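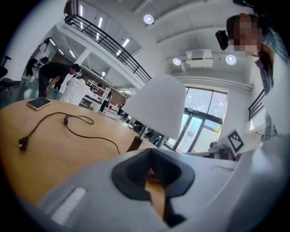

Leokadia Duda wollte nie Installateurin werden. Ihr Großvater hatte den Betrieb in Rekar gegründet, ihr Vater führte ihn weiter, und sie selbst ging nach der Schule erst einmal zwei Jahre ins Ausland. »Ich dachte, das macht mein Bruder«, sagt sie. »Der ist dann Lehrer geworden.«

Heute leitet sie die Firma, die seit dem Jahr 2000 unter dem Namen Lastulico läuft und 50 Leute beschäftigt. Gelernt hat sie bei Teófilo Sánchez, dem damaligen Meister. Er habe wenig geredet und viel nachgemessen. »Wenn eine Lötstelle nicht sauber war, hat er sie rausgesägt und mir hingelegt. Gesagt hat er dazu nichts.«

Der erste große Auftrag unter ihrer Leitung war das Krankenhaus in Vundonden. Dort mussten 590 Meter Leitung im laufenden Betrieb ersetzt werden, Station für Station. Im August kam ein Rohrbruch im Keller dazu. »Wir haben zwei Nächte durchgearbeitet. Danach wusste ich, auf wen ich mich verlassen kann.«
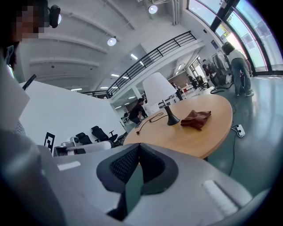 Das Gespräch dauerte einen Nachmittag.

Zu diesen Leuten zählt sie Yakubu Bashir, der inzwischen die Heizungsabteilung führt, und Halima Okeke im Büro. Okeke hat die alten Auftragsbücher geordnet, die bis zum Großvater zurückreichen. Manche Kunden von damals stehen noch in der Kartei, inzwischen in dritter Generation.

Über die Übernahme der Firma Shehu spricht Duda nüchtern. Der Inhaber fand keinen Nachfolger, sie brauchte eine größere Werkstatt. »Das war in einer Woche besprochen. Die Papiere haben dann ein Jahr gedauert.« 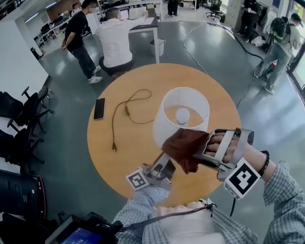

Von den Lehrlingen, die sie seither ausgebildet hat, sind die meisten geblieben. Schwieriger sei es, überhaupt Bewerbungen zu bekommen. Sie geht deshalb jedes Frühjahr selbst in die Schulen und nimmt ein aufgeschnittenes Ventil mit. Ans Aufhören denkt sie noch nicht. Das Dach der Werkstatt muss neu gedeckt werden, und das will sie vorher erledigt haben.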